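Ticket 97 – Purchase request: second set of gripper fingers, both arms
Queue: Equipment and budget
Opened by: Marama Whitcombe
Site: Callthorpe
Status: Waiting on quote

28 Sep 2025
Opening this again. The July version was closed as "duplicate" of itself, a feat I didn't know the system could manage.

We run the two-arm table with one set of fingers and no spares. If a finger goes, that arm is parked until Griltum ships another, and their lead time is 20 working days. I would like a full second set in the cupboard before the new budget year, plus 3 extra mounting brackets.

Purchasing asked what the fingers are used for and whether "a simpler tool" would do. Current task is fruit and a plate. Please note that the fruit is plastic, so no, this can't go on the catering code.
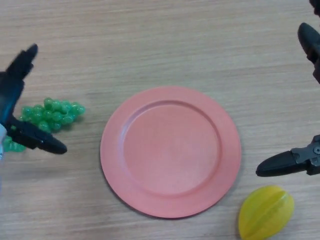 Fruit-and-plate setup, both grippers open. Grapes left, star fruit bottom right.

Reply from Purchasing: Can one arm do the work and the other be kept for parts?

Marama: It can, in the sense that I can type this with one hand. The task plan has both arms on it through the end of the contract. Cannibalizing one leaves us with half a table and a very expensive coat hook.

Reply from Purchasing: Prendergast lists fingers that look the same for less. Please compare.

Marama: Compared. Their bolt pattern is different, so we'd need adapter plates – quoted separately, naturally – and the total lands 12 percent over Griltum. Vaser only sells the whole gripper. I've attached all the paperwork anyway.

Reply from Purchasing: Griltum's quote has expired.

Marama: It was valid when I sent it. New one requested, same part numbers. Please leave this ticket open until it arrives, and kindly don't merge it with anything.

Next action: Griltum to requote. Approval after that.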